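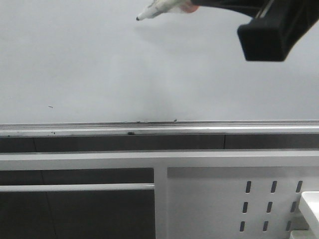

Kiprono Mabula wants to know if we really need whiteboards in every room at Kosel, or if two shared ones would do. Fair question! I'd still keep them all (people plan out loud there, and I love that). So, where we are: 8 boards are up, and 15 is the goal by the end of May. We've spent $580 of the $1,020 you gave us, mostly on the boards themselves, plus markers and a decent cleaner. Faint gray smudges are still my big gripe, so I'm trying a different cloth next. Oduor Ondieki has the receipts and will send them with the June report.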